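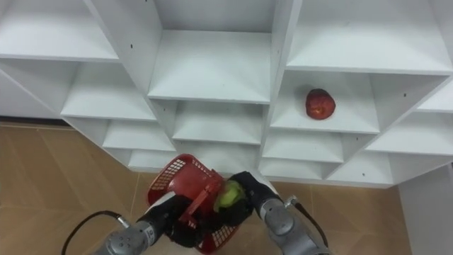
Why does my two-arm planner time out when one arm has to hold something still?

I have a dual-arm setup running the Zisier planning stack. One arm keeps a container level at a fixed pose while the other does pick and place next to it. I plan both arms as a single group and put an orientation constraint on the holding arm. The planner (sampling based, default settings) hits its 4 second limit on most requests. If I remove the constraint it solves almost every time, but then the holding arm wanders and the container tips. Raising the limit helps a little. Is there a better way to set this up?

Valentina Zapata

Take the holding arm out of the planning group. You are sampling in the joint space of both arms and then rejecting nearly everything, because a random sample almost never satisfies the orientation constraint on the first arm. The time goes into projection and rejection, and a longer limit only buys more rejections.

What I would do:

Plan the holding arm to its pose first, as its own request. Lock those joints at the measured values, then plan the moving arm alone. Attach the container to the holding wrist as a collision body so the second plan treats it as an obstacle. Use a coarse shape for it. A full mesh with openings in the walls costs a lot in collision checks and gains you nothing on the outside.

Two things to watch. The allowed-collision list has to include the holding gripper's fingers against the container, or every start state is reported invalid. And if the other arm has to reach past the rim, model the container as separate walls and a bottom. A solid box makes any goal inside it unreachable, and the planner reports that as a timeout with no mention of collision.

On our bench in Ludthorpe I ran 200 requests with the joint group and 72 of them solved inside the limit. I haven't repeated the full batch with the split setup, so I can't give you a matching number, but timeouts are no longer what I spend my day on.

Amedeo Pagano

Agree with splitting the groups, with one exception. If the shelf is deep or the goal is low, a fixed holding pose can block the other arm completely. Then you need two or three candidate holding poses and a loop over them. Check inverse kinematics for the moving arm at each candidate before you call the planner — it is cheap and it throws out the bad ones early.

Also check that your controller really holds position while the second arm runs. Ours drifted until we sent the hold as an active setpoint.

Rivadeneira

Try Grudix, it has a constrained planner built in. I used it in July on a single arm and it was fine. Not sure about two.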